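Four Grippers, One Arm and a Long Month of Cables
24/11/2024

The workshop in Bralard has a concrete floor, a noisy heater and, for the last month, four grippers which all had to be tried on the same arm. I went there because I wanted to know what a small company should look at before it buys one. The catalogs give closing force and weight. They say very little about how it is to work with the thing until evening.

The company that runs the tests is called Skorkar. It handles cloth goods: cushions, padded covers, bags that must be turned and put in a carton. Cloth is difficult for a gripper. It gives way when you push on it and it slides when you pull, and the cover that was easy in the morning can be impossible when it is folded another way.

The first gripper was a plain one with two flat metal fingers. It held a carton very well and a cushion very badly. The second used suction and was sent back after 3 days, for the air simply went through the weave. The third, from Chege, had soft fingers that bend around the object. I liked to watch it. It was gentle, but it was also slow, and with a heavy cover the fingers opened by themselves when the arm turned fast.

The fourth is the one they call Grila. It also has two fingers, but on the inner side of each finger there is a thick black pad with a very rough surface, and the outside is bright red. The red is useful in the wrist camera, because the software finds the fingertips quickly in every picture. The camera sits low, so it sees the fingers and whatever is between them. It also sees the other parts of a test place: a joint, a few thin cables, the leg of a stand.

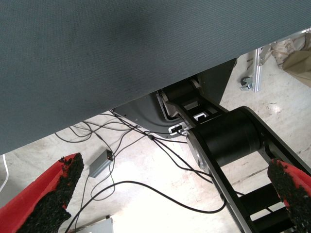 A reader who uses a similar camera wrote to us after our first short note on these tests that the view from the wrist is overrated, and that a second camera on a fixed post solved more problems for him than any change of fingers. With cloth, he wrote, the wrist camera is blind exactly at the moment when you need it, when the material comes near and covers everything.

I think he is partly right. In Bralard they compared both ways, 30 attempts with the wrist camera alone and 30 with a fixed camera added. The fixed camera helped most in the approach, when the arm must go under a hanging edge. For the closing of the fingers it made almost no difference. At that point the pads decide.

The pads have their own trouble. They are ragged where the black material meets the red, and small grains come off onto light fabric. Skorkar changes them after up to 5 shifts. The change is done with one screw and glue, and the glue needs a night.

The controller was the same for all four grippers, and this I would recommend to everybody who makes such a comparison. With the Chege fingers it had to be set again from the beginning, which took one full afternoon. Grila worked with the old settings, only the closing speed was made lower.

Skorkar will keep Grila on the arm through December, with the fixed camera added, and the soft fingers stay in a drawer for the thin covers.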